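The back room, tidied (nearly)

Siham here! Welcome to the gallery for our July clear-out at Trernham, where the back room had turned into the spot where everything goes when you can't be bothered to find it a home. I put the kettle on, turned the radio up and started on the floor – little bits of black plastic absolutely everywhere on that tan carpet, and you only notice how many once you're down on your knees.

My one top tip is bags. Keep every carrier you get, stick an adhesive hook on the wall at a height you can reach, and hang one up for the rubbish so you're not forever hunting for the bin. I do love a THANK YOU bag with a smiley on it, even when the smile is a bit of a straight line.

More from the cupboard once I've been brave enough to open it.

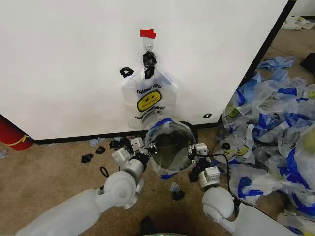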